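How Does a Robot Learn to Use Glue?

Think about the first time you folded a piece of paper. Somebody probably showed you, and then you tried it yourself. A learning robot needs to be shown too, but it needs to see the job many, many times! Each time is called an example.

At the Molix workshop, the job is paper craft. It sounds easy, but paper bends, curls and slides around.

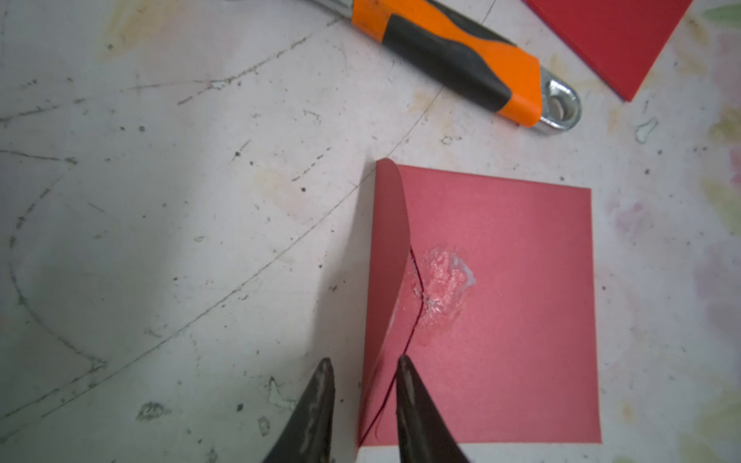
Two black fingertips and one curly sheet of red paper.

Your fingers can feel when paper is about to slip. The robot learns mostly by looking, so a small camera rides on each wrist and stays close to the action. Everything the camera sees gets saved, along with how the arm moved. 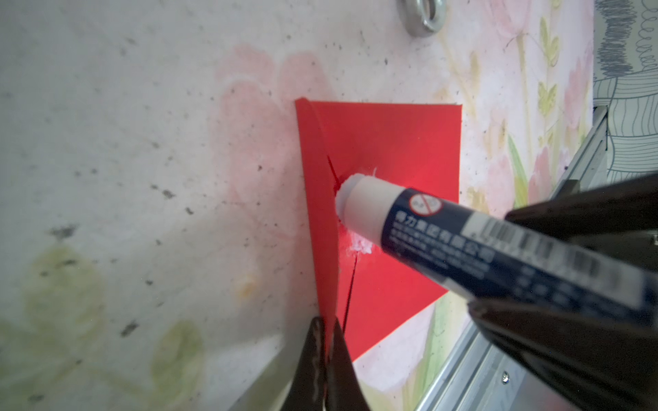

A glue stick touches the red paper.

One example isn't enough — not even close! The team wants 500 of them. Paper in a new spot is a new example, and so is a fold that went crooked. On a good October morning they can save 27 before lunch.

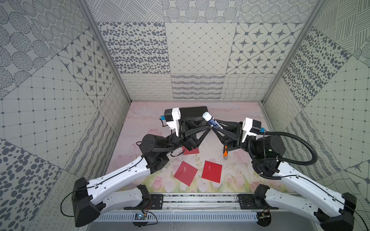
Jirayu Thongsuk says the messy tries are worth keeping too, as long as they get a label that tells the computer what went wrong. Otherwise it might copy the mistake!

After that, a computer program studies the whole pile and looks for patterns. Where did the fingers go when the paper was tilted? How far did the arm reach? Bit by bit, it gets better at guessing the next move. 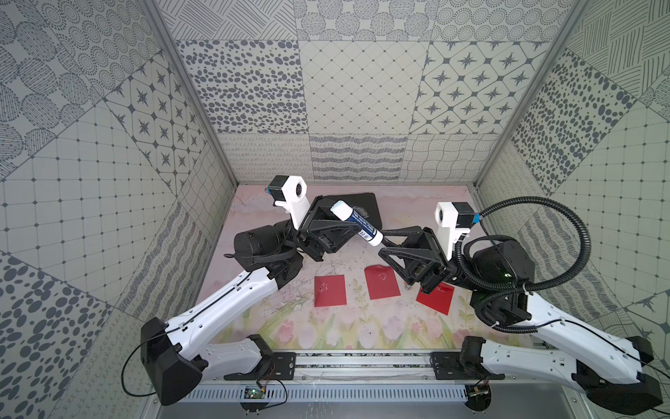 Two arms meet at the glue stick.

Try it at home: fold a paper square while a friend writes down every single move. How long is your list?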